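Collecting bedroom demos with a hand-held gripper – how fussy are you about resets?

Posted in: Data and demonstrations

nparedes

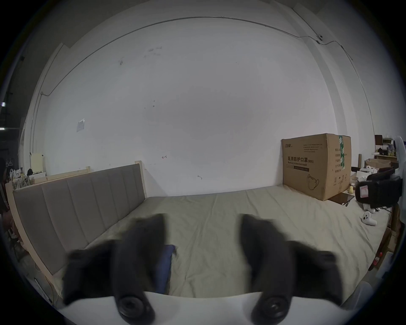 I've been on the bedroom set for the Caso project since the start of September and I'm after opinions from people who've done more of this than me. The task is cushion placing. You start with a cushion somewhere on the bed, you pick it up with the hand-held gripper, you put it against the headboard, and that's one demo. It sounds like the easiest job in the world and I've managed to have three arguments about it already.

Where we are: 2,388 demos kept, one cushion colour (dark blue), one sheet (beige). I do them in blocks of 50 and then have a sit down, as my wrist goes funny otherwise. My question is about what you do between demos. At the moment I chuck the cushion back on the bed and go again from wherever it lands. My colleague wants a proper grid, with the cushion set down on marked spots at set angles. He says my throws all end up in the same patch of bed and I just can't see it.

So – grid or chuck?

Also, do you smooth the sheet out each time? Ours gets wrinkly and I leave it.

tallow_bridge

Chuck, but chuck badly. Use your other hand. Stand on the other side of the bed. I had a batch of towel folding that looked lovely and varied to me, and when I plotted the start positions it was a blob the size of a dinner plate. Your colleague is right about the patch even if the grid is a pain.

Leave the sheet alone. You want wrinkles.

mossgate

Disagree with the above. Do the grid. You can always add mess later, but if there's a hole in your coverage you'll only find it when the arm sits there hovering over a corner of the mattress like it's forgotten what it came in for. We did a grid for the Jedudberg kitchen job and it took ages and I'd do it again.

What I would say is don't mark the spots with anything the camera can see. We used bits of tape the first time and the thing learned the tape. I'm not joking, we moved a piece of tape and it went to the tape.

nparedes

Oh no. He's already bought tape.

Junhao Lü

I'm the colleague. It's very thin tape.

mossgate

It'll find it. Use a printed list and a tape measure, or just call the spots out loud. One of you reads, one of you places.

Junhao Lü

Fine, a list then. For anyone reading, my objection isn't only the throwing. Nicanor picks the cushion up by the near corner nearly every time, because he's standing at the foot end and it's comfy. If he starts from a list of angles he has to reach round. I went through 50 of his and 12 weren't corner grabs. That's not enough.

nparedes

In my defence the corner is where you'd pick it up! If I grab the middle of a flat cushion the fingers just squash down into it and slide. These fingers are a bit soft and it takes a proper pinch on an edge to lift anything. I thought the whole point was to show it the way a person would do the job.

tallow_bridge

Partly. You want it to see the good way most often, and also the slightly awkward way when the good way's blocked. Push the cushion right up against the headboard and lay it so the near corner's tucked under. Then you've got to grab it somewhere else and it's still an honest demo. Don't fake odd grabs for the sake of it, they come out stiff and you can tell when you play them back.

old_kettle

Can I ask about the rest of the room? I run a small set-up with the Nekov software and we were told to strip everything back to bare walls and furniture before recording. Yours looks properly lived in. There's a big mask box against the wall, an office chair, a rubber duck, shelves full of stuff. Does none of that bother it?

nparedes

We keep it all. First week I tidied up, very proud of myself, and the tidy demos were the ones that fell over when we tried things in a different room. Now the only rule is that I shift things about every block. The box goes somewhere else, the chair gets turned round, the duck goes wherever I fancy. I keep the surface I'm putting the cushion on reasonably clear so I'm not doing a different task by accident.

mossgate

This I'll agree with. One caution though, don't let things change in step. If the duck only ever comes out for the left-hand starts then you've told it that duck means left. Shuffle the clutter separately from the start position.

nparedes

Hm. I move the clutter and go round to the other side of the bed at the same moment, when I come back from my break. So that's exactly what I've been doing, isn't it.

mossgate

Yep!

Junhao Lü

I did say this.

nparedes

You said it about the lamp.

old_kettle

That's really helpful, thanks. I might put our junk back in. What about the bits where you drop it? Do you bin those?

tallow_bridge

If you drop it and pick it straight up again, keep it. Those are worth their weight in gold, they show it how to get out of trouble. If you drop it off the side of the bed and have to put the gripper down and crawl about, bin it.

mossgate

I bin every drop. I've tried both and the model that had drops in it picked up a habit of letting go halfway. It had seen me let go halfway, so fair enough.

tallow_bridge

How many drops were in yours? I keep them to a small share and I cut out the moment of letting go, so the clip starts with the cushion already in the wrong place and the gripper empty. Then there's no letting go to copy.

mossgate

Hadn't thought of trimming the front. I'll give it a try on the next lot, though I still think it's asking for bother.

longreach_pete

Bit off to the side, but watch your speed. I came over from the Long rig, where you get a buzz if you go too quick, and when I moved to hand-held with no buzz I sped up over the day without noticing. Morning demos were nice and steady, by four o'clock I was snatching. We ended up with a set that was slow or fast depending on the light through the window. Now I start each block with a couple of throwaway ones just to get my pace back, and I don't save them.

nparedes

I've just checked and mine are definitely quicker after lunch. Not by loads but you can see it. Right, I'll do the throwaways as well.

So the plan for the next block: Junhao reads starts off a list, no tape, and I go to whichever side he says. Clutter gets moved halfway through a block so it doesn't line up with anything. Corner grabs allowed but he's going to lay the cushion awkwardly when he feels like it, which I suspect will be every time. Drops kept but trimmed. Sheet stays wrinkly.

old_kettle

Will you do a second cushion? I'd have thought one colour was the bigger worry than any of this.

Junhao Lü

A second cushion is on order. I asked for a round one and a stripy one and got told to choose.

tallow_bridge

Round. Stripes you can sort of get from a cushion cover, and it won't have seen anything without corners.

mossgate

Stripy. I've had a plain-colour set fall to bits over a pattern before, and a round cushion still has an edge to pinch.

nparedes

Brilliant, glad that's settled then. I'll come back when we've got another few blocks done and tell you how the list went.

Junhao Lü

Does anyone want some very thin tape?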